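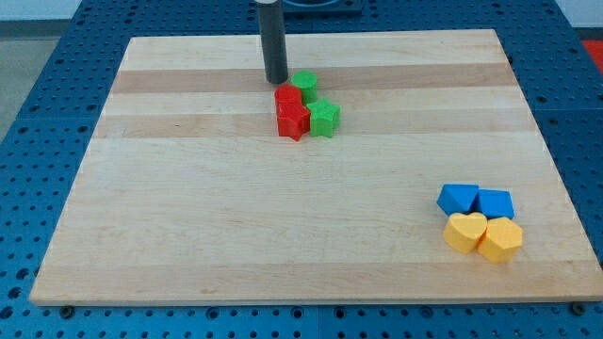

# Block-pushing cell: equipment plan and budget

Working notes for the second bench in the Hatitetti lab. This repo holds the parts list, the supplier quotes and the layout drawings. Code and training configs live elsewhere.

Maintainer: Mairéad Keane. Quotes were last checked in April.

## What the cell has to do

An arm with a plain rod on the end pushes coloured blocks across a flat board. The blocks come in red, green, blue and yellow, and the tasks are mostly sorting them into groups by colour or shape. There is no gripper in this budget and we don't plan to add one this year.

The second bench should match the first closely enough that a policy trained on one can be tried on the other without retraining. Most of the choices below come from that.

## Budget

All prices in Canadian dollars, before tax.

| Item | Supplier | Cost | Status |
|---|---|---|---|
| Perforated table panels, blue | Flumen | 2876 | Quoted |
| Arm mounting plate and fixture | Flumen | 1345 | Quoted |
| Wooden board, light, cut to size | Ní Mhurchú | 400 | Ordered |
| Rod end effector, dark grey | Wisus | TBC | Waiting on drawing |
| Block sets | in stock | 0 | On shelf |

The arm itself is paid for out of the main equipment grant and isn't tracked in this file.

## Notes on each item

**Table panels.** Order the same blue and the same hole spacing as bench one. Flumen also sells a grey finish for less, but the table shows on all sides of the board in the camera view and the colour change would turn up in every recording. Lead time is 8 weeks. The panels butt together, so check the seams with a straight edge when they arrive and shim before bolting anything down.

**Mounting plate.** Goes at the far side of the table, behind the board. Flumen wants the bolt pattern confirmed in writing before they cut it.

**Board.** Pale wood with the grain running left to right. The board on bench one has a couple of darker stripes across the far part. Ní Mhurchú can't promise the same stripes on a new piece, so treat the two boards as different backgrounds when you label data. Ask for a spare from the same batch if the price holds.

**Rod.** Cylindrical, matte, rounded at the lower end. Please don't substitute a square-ended one. It catches on the corners of the star blocks and we lose time resetting.

**Blocks.** Each set has these shapes:

- red: cylinder, star
- green: cylinder, star
- blue: two angular prisms
- yellow: heart, hexagon

We have enough sets for both benches. The blue ones are close in colour to the table, which matters if a block gets pushed off the board. Budget nothing for new colours until we've tried better lighting.

## Order of work

1. Confirm the bolt pattern with Flumen.
2. Place the panel and plate orders together to save on freight.
3. Send Wisus the rod drawing.
4. Clear the floor space and run power before the panels land.
5. Assemble, level, fasten the board.
6. Run the reset script from bench one and compare reach at all four corners of the board.

## Not included

- Cameras and mounts (separate request)
- Compute
- Operator hours for data collection
- Any guarding the safety office asks for after its visit

## Open questions

- Does the Flumen quote cover delivery to the loading dock or to the door of the lab? The PDF says both.
- Do we buy a second rod as a spare? Mairéad is in favour.
- Can the old bench come down to free up the wall side?

Changes to the table above go through a pull request. Attach the quote to it and put the supplier name in the title. Budget check-in is Tuesday, so anything merged after that waits for the next round.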